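Ticket: Bedroom set arrives split in two deliveries, order page shows only one
Product: Clumis order tracking
Status: Waiting for customer
Opened: May 1, 2020

Hello. I have ordered a bed frame, a mattress and a chest of drawers from the Pudmont store, all in one order. The confirmation mail says two deliveries, but the tracking page shows only the first one, and it is marked "Completed" although the chest did not come yet. I have already logged out and in again, and I tried another browser. The result is the same.

Could you please check if the second delivery exists in your system? I need to know the day, as I must ask for free hours at my work.
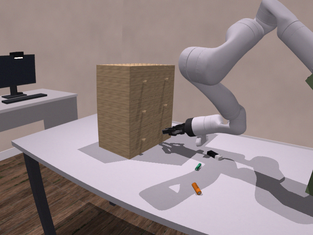
Quartey
Delivery Support, Clumis

Thank you for the clear report. I looked into the order and I can confirm that the second delivery exists. It was handed over to our carrier Simau, but the link between their number and your order was not saved. For this reason the page closed the order after the first part.

I found the same problem in 11 other orders from the Pudmont store, so it is not caused by your account.

What I have done until now:
Reopened the order — the status should be "Partly delivered".
Added the Simau number by hand.
Asked Simau to send you a new message with the delivery day.

Please wait two hours and then load the page again. If you use the app, you have to close it fully first, otherwise it keeps the old status. The chest comes as one package and the driver will call you before he arrives.

If the second delivery is still missing after this time, please reply here and write which status you see. I will keep the ticket open for six days.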